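Findunside workshop, bench notebook
19th December
Entered by Ilango Warrier

Continued from the page before, where I had only the list of the soft things. I write more slowly today because the bench is finally quiet and I want the reasons to be readable for Maricica when she takes over the display boxes.

The task is still the same: choose small objects and one dish for the touch-and-sort tables at the children's library. Each table gets a dish, a white cloth and a few things to handle. We have 70 objects left from the September sorting, and after this morning I believe 49 of them can stay. The others are too hard, or have lost their colour, or somebody's dog was involved (see Rakiya's note, inside the lid of the grey tub).

Cloth first. I tried the white one from Hondum again. I ironed it in the evening, folded it once over the arm and carried it in, and it still has waves in it. Fahad says to wet it and pull it tight over the board. I don't like this, the cloth then dries with a hard line at the edge of the board. For the moment I accept the folds. On a white ground the strong colours show very well and this was the whole idea. On the blue felt everything red became brown to my eye.

I hang the back part of the cloth up behind the objects so that the child sees no wall, no cable and no labels. It needs a heavier bar at the back. The present one rolls when the table is touched. To ask Joon-young if there is still a length of the D'Amico curtain rail in the metal store.

Dishes. Three were compared.

The Liton tray, 401 grams on the kitchen scale. Good to carry, but the sides are straight and small fingers can't slide an object out of it. Rejected.

The deep blue bowl. Objects disappear in it if you are sitting down. I sat on the small chair to check this and my knees have complained since. Rejected for the tables, may be used for the beads.

The wide dark red one, 213 grams. It is shallow, almost a plate, and the rim is broad enough to take hold of without looking. The inside goes down gently to the middle, so a round thing placed near the edge should find the centre by itself. The finish is matte and this is pleasant under the lamps; the blue bowl gave me a white spot in the eye the whole time. I choose this one. Maricica thinks the colour is too serious for children. I wrote down her opinion and I keep mine.

Balls. The one with the orange patches on dark reddish purple is my favourite of all the round ones. The pattern is like honeycomb, but no cell is exactly the brother of the next one. Two of the patches are a pale yellow-green and this gives us a game without any extra work: find the ones that are different. It is a bit lumpy, so it does not run away across the cloth the way a marble does. It even sits a little flat where it rests.

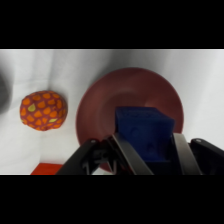

Distance between ball and dish: I leave a clear strip of cloth, with the ball on the left. Rakiya wanted the ball already inside the dish when the children arrive. I tried both and I find that in the dish it looks finished, as if somebody has done the exercise before you. With the ball outside there is something to do. For left-handed children the table should be turned around, or simply let them sit on the other side.

One doubt about the colours. The purple in the seams of the ball and the red of the dish are near each other, and for a child who sees colours differently maybe the two will melt together. The orange should save it. Fahad's nephew has difficulty with red and green and could try it with us, if his mother agrees. To ask before the boxes are closed.

Washing. The ball goes in lukewarm water with a drop of dish soap, then on the towel overnight. Not on the heater! We lost the green one like this. For the dish normal washing up is enough.

Still open:
- bar for the back of the cloth (Joon-young)
- second dark red dish, same shape if possible
- labels for the boxes, big letters, no glitter
- give the grey tub back to Rakiya, empty

The cloth stays on the table tonight. Please don't put your cups on it.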